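Demonstration Operators, Household Manipulation (Fixed Term)
Edard, Hidska site
Posted Dec 20, 2024

Edard records demonstrations of household tasks on full-size humanoid robots. We are looking for operators to teach the robots by remote control, and by hand guiding where the task allows it. The posts run until the end of May. Part-time and full-time contracts are available.

Background

The present work covers moving drinks bottles between a table and a refrigerator. The operator controls both arms and both hands from a separate desk, watching the view from the robot's head and a fixed view of the room. Each episode is one complete attempt at one instruction, saved with joint positions, hand commands and video from all views. Most of the difficulty lies in the hands. A grip near the shoulder of the bottle leaves the lower half clear for the second hand, and new operators spend much of their first fortnight on that alone.
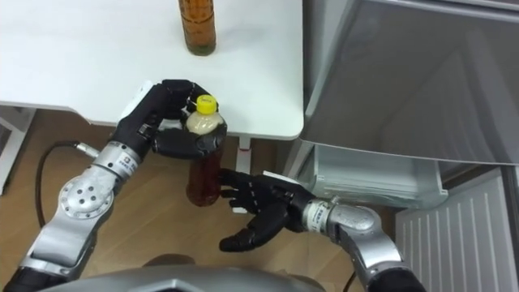
Duties

1. Carry out set tasks by remote control, following the written instruction for each episode.
2. Reset the table and the bottles to the listed start positions between episodes.
3. Mark each episode as kept, repeated or rejected, with a reason code.
4. Guide the arm by hand through short reference movements when a new task is added.
5. Report drift, delay or a loose cable to the shift lead before continuing.

Placing into a low drawer is the hardest part of the current set. The arm has to clear the edge of the table, bring the bottle down beside the open upper door and keep it steady while the fingers are wrapped around it. Operators must not hurry this part. Sudden corrections are copied by the trained policy and are difficult to remove later.

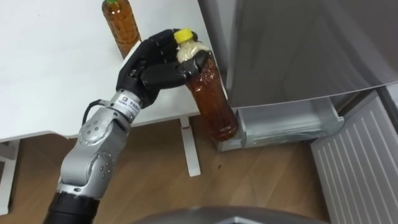 Left arm carrying a bottle of tea towards the open drawer.

Workload

A trained operator is expected to deliver 24 kept episodes per session. The full set for this task is 500 kept episodes, of which 268 have been accepted so far. Rejected episodes do not count against you during training. After training, your rejection rate is reviewed with you once a month by Anisa Gunawan, and the review covers approach angle, finger timing and idle time at the start of the recording.

Sessions are split into short blocks with a break after each. Remote control of two hands is tiring for the eyes and wrists, and operators who feel their accuracy falling should stop early and log the block as short.

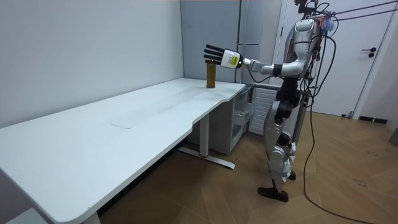
Approach movements are recorded as part of the episode. We want the hand to arrive open, slow down over the bottle and close once. Repeated opening and closing is acceptable only where the instruction asks for a recovery. Operators who come to us from games or from crane work tend to pick this up at different speeds, and either background is welcome.

Requirements

Steady hand control and normal or corrected eyesight.
Ability to follow a written procedure without changing it.
Clear written English for the episode log.
Willingness to stand for part of the session when resetting.
No programming is needed. Experience with the Vostent control software is useful but will be taught.

Safety

All new starters complete a floor induction before their first session. The stop button is tested at the start of every shift. No one enters the robot's reach while the arms are powered, except for hand guiding, when a second person holds the stop button throughout.
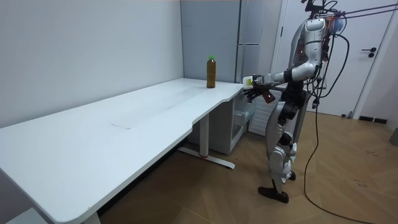

Peter Jelínek, asked what he would tell an applicant, said that the first 400 episodes he recorded taught him to watch the fingertips and leave the elbow to the software, and that he still repeats more attempts than he would like.

How to apply

Send a short letter and your available hours to Setsuko Onishi at the Hidska office. Please state whether you are left-handed, as the controls are set up differently. Suitable applicants will be invited to a paid trial session, where they will try the bottle task under supervision. Questions about contracts and pay should go to Kalliopi Gavalas.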